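Ticket: Hevisach slide-out tile stand, boards rolling forward and will not stay shut
Product: Hevisach floor stand, 11 boards, grey powder coat
Customer: Brunden Tile and Stone, showroom
Raised by: Jocelyn Enriquez
Opened: October 12, 2021
Status: Closed, with one part to follow

Original message

We have had the Hevisach stand since January and it was fine until we changed the samples over. The boards now roll forward on their own. It is worst on the right-hand side, where three of them creep out until they touch the front stop. If you push them back they stay for a minute or two and then start moving again. Customers have been catching their bags on them.

I have checked the floor with a level and it looks all right to me. Nothing is broken that I can see. The stand has not been moved. We have oiled the runners but that made it worse.

Please can you say if this is a fault or something we can sort out ourselves.

Reply from Zimis support

Thank you for the details. Please do not put any more oil on the runners. They are nylon wheels in a steel channel and are meant to run dry. Oil picks up tile dust and gets on to the parking clip at the back, and the clip is what holds the board shut.

Could you let us know the following.

What samples are on the boards now, and how thick they are.
Which boards roll and which do not, counting from the left as you face the stand.
Whether the four feet are all carrying weight. Try to slide a piece of paper under each one.
Whether the stand is fixed to the wall at the top.

Reply from Jocelyn

The old samples were ceramic wall tiles. The new ones are the Furtado porcelain range, 20 mm outdoor pavers on most boards and thinner indoor pieces on the rest. They are a lot heavier.

Boards 9, 10 and 11 roll. Board 8 does it a bit. The others stay where they are put, apart from board 3, which sticks halfway and needs a tug.

Paper goes under the back left foot. It does not go under the others.

It is not fixed to the wall. There was a bracket in the box but our fitter said the stand was heavy enough without it.

Reply from Zimis support

That gives us a fair idea. We think there are three separate things here and it would be best to take them in order and not change two at once.

First, the foot. One foot off the ground lets the frame twist. It does not take much, and a level laid on the floor will not show it. You need to put the level on the top rail of the stand, front to back, at both ends.

Second, the load. Each board on this model is rated for wall tile or normal floor tile. Twenty millimetre pavers are over what we would suggest for a full board. You can use them but please leave out the bottom row.

Third, the oil. This has to come off whatever else is done.

Please also fit the wall bracket before anyone pulls a loaded board out again. With all the boards forward the weight is well in front of the feet.
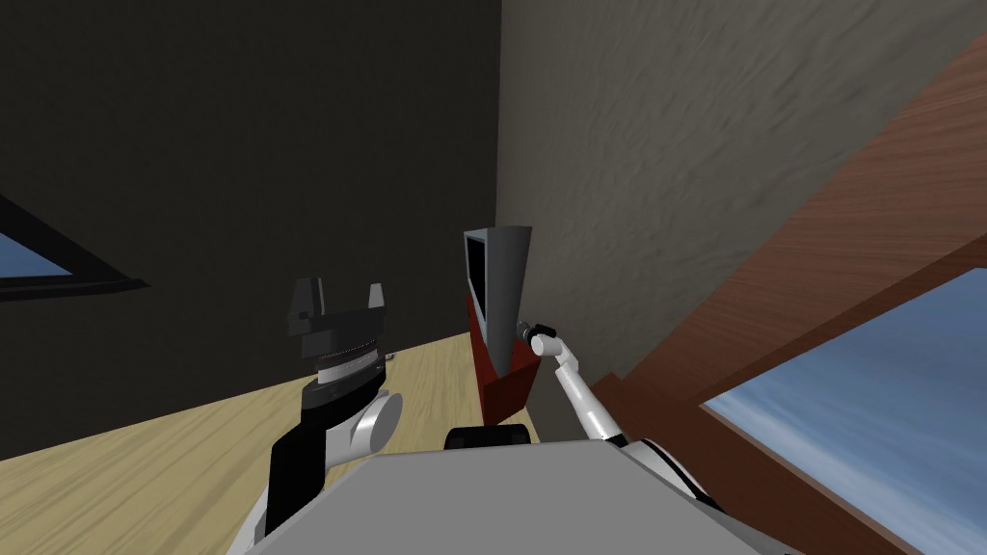 Attachment 1. Left arm, two-finger gripper pointing up.

Log of work on site

Step 1. All boards emptied and lifted out. They come off by raising the front wheel over the stop and drawing the board towards you. Two people needed for the ones with pavers on. Boards numbered on the back edge with masking tape so they went back in the same slots.

Step 2. Channels wiped out with kitchen roll, then with warm water and washing-up liquid, then dried. There was a brown paste in the back of most of them, thickest in slots 9 to 11. Wheels cleaned the same way. No solvent used. Zimis had said by phone that white spirit can make the nylon swell.

Step 3. Parking clips checked. Each one is a bent steel spring held by a single screw. Clips on 9 and 10 had opened out. Clip on 11 was missing. It was found later under the plinth, bent flat. Clip on 3 was turned sideways and was rubbing on the board, so that was the sticking. Loosened the screw, straightened it, tightened it again.

Step 4. Level on the top rail. Left end was fine. Right end ran downhill towards the front. Wound the front right foot out until the bubble sat just behind centre, so that the rail falls very slightly to the back. Wound the back left foot down until paper would no longer go under. Checked the right end again and it had moved, so went round all four feet a second time. Lock nuts done up with a 13 mm spanner.

Step 5. Empty boards put back. All stayed shut except 11, which has no clip. It did not roll but it could be moved with one finger.

Step 6. Wall bracket fitted. The wall behind is plasterboard and the stud did not line up with the hole in the bracket, so a length of timber was screwed across two studs and the bracket fixed to that. The bracket stands out a little further than it should but the slot took up the difference.

Step 7. Samples put back. Pavers moved to boards 1 to 5 with the bottom row left off, thinner pieces on the others. Boards 9 and 10 held shut. The clips had been squeezed back in with pliers — Zimis do not advise this as a lasting repair and are sending new ones.

Step 8. Left overnight. All boards shut in the morning. Board 11 had come forward by the width of a pencil.

Parts

Parking clip, pack of 3, sent free of charge. Screws are not in the pack, so keep the old ones.

Jocelyn asked for the price of a second stand made for pavers. The heavier Hevisach frame has a carrying limit of 400 kg and uses fixed shelves at the bottom instead of slides. Passed to sales. She also asked for spare wheels. These are £59 for a full set and can't be bought singly.

Reply from Jocelyn

Clips came today and I have fitted all three. The screw on 10 was chewed up so I used one from the old ceramic stand, which was the same size. Everything stays shut now, including 11. Board 3 runs properly for the first time in months.

One thing to mention. The instruction sheet shows the clips the other way up from how they were fitted when the stand arrived. I went by the sheet. If that is wrong please tell me.

Reply from Zimis support

The sheet is right. The longer leg goes to the bottom. We will pass on what you said about how they were fitted on arrival. If any of the boards on the left start to move, please check which way up those clips are, as they may have been put in the same way.

Sales have not yet sent the price for the second stand. We have asked them again. Closing this ticket, and the price will come separately by email. The label sheet for the header is still on back order and will be posted when it arrives.

Comments

brightfloor_mk
Same trouble with ours and it was the feet. Ours sits on carpet tiles and it sinks over time. We put a sheet of ply underneath and re-level it every so often.

Dan R
Does the 20 mm limit go for the wider boards as well? We have the version with nine slots and the boards are bigger.

Zimis support
Hello Dan, yes, please leave the bottom row off on those too. If you send us the number from the plate on the back of the plinth we can check the load for you.

Dan R
Will do, thanks. It is against a wall so it may be a day or two.

tilesbypauline
What are people sticking the pavers on with? We used silicone and two have come off. The board was clean when we did it.

brightfloor_mk
We gave up on glue for the thick ones. Metal lip along the bottom edge and a dab of grab adhesive at the top. You do have to drill the board for the lip.

tilesbypauline
Thanks, will try the lip. Is it one you bought or made?

brightfloor_mk
Aluminium angle from the builders' merchant, cut with a hacksaw. File the corners down.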